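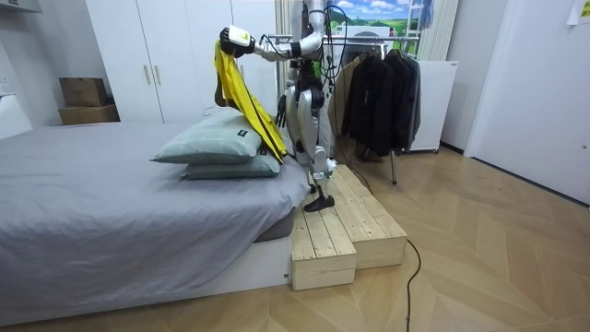 The bedroom robot at Danura is back at work, and I got to spend Tuesday morning watching the setup get sorted out. If you read my last piece you'll remember it had been parked for a while with a wandering left wrist. I had asked to come back once they were ready to fix it, and Despina Olteanu, who runs the cell, wrote to me at 7 in the morning to say bring coffee and wear socks you don't mind showing.

They call it a cell even though it's a small bedroom with a bed and a wardrobe. The humanoid goes by Osteo (the name came from somebody's kid, I think), and the job is bedding and laundry: pick up a cloth, get it over the pillows, put it down somewhere sensible. Cloth is miserable for a robot. It folds over on itself, it hides its own corners, and it never lands the same way again.

The first thing Despina did was ignore the robot completely and go after the steps. Osteo works from a pine platform with two levels, pushed right up against the bed, and she went over it with a screwdriver, plank by plank. Two screws on the upper step had backed out a little. She says a platform that rocks even slightly will look exactly like a balance fault in the logs, and she once lost most of a week in April chasing one through the ankle settings (I would have lost the month). Then she shoved the whole thing against the bed base again and leaned on it with her full weight until she was happy.

Next came the tether, the black cable that loops down to the upper body. The old one had gone stiff near the connector and tugged whenever the arm reached out to the side, so it got swapped for a softer one from Maltari with more slack in it. Too much slack and it drops into the work, too little and the robot is fighting its own leash! It took three tries with the clip before Despina liked the way it hung.

Then the wrist itself. The fault turned out to be dull, a worn coupling, and the replacement had been sitting in a drawer for days waiting on the right size of hex key. Bălan, the shop down the road that does their machining, sent one over in an envelope. Changing the part took 20 minutes. Getting the wrist zeroed again took a lot longer, and involved much squinting, a paper template, and one word I won't print.

The gripper pads got a wipe with alcohol too. Despina does that at every service now, and she keeps a tally on the lid of her laptop. The arm had nearly 662 grasps on it since the last proper cleaning, which she said a bit sheepishly.

For testing they use a long yellow cloth, bright enough that you can follow it from across the room, and a couple of stacked pillows in pale green. The arm goes out over the head of the bed with the palm down and holds the cloth above the top pillow, and everybody watches the wrist. I crouched by the door and tried to stay out of the way of the power cable on the floor. Despina stood with her thumb on the stop button the whole time and didn't talk, so I didn't either.

She ran the hold over and over at low speed, checked the wrist reading after each one, and went back to nudge the zero once more before lunch. The drift was down to 2 millimeters at the fingertips by the time I had to leave. She wants it under one, and she still has her doubts about the shoulder, so there's another session booked once the spare bearings show up.

If you'd like to see it for yourself, Danura is planning an open afternoon when the shoulder is done. No day set yet. I'll post it as soon as Despina tells me, and I'm told there will be slippers.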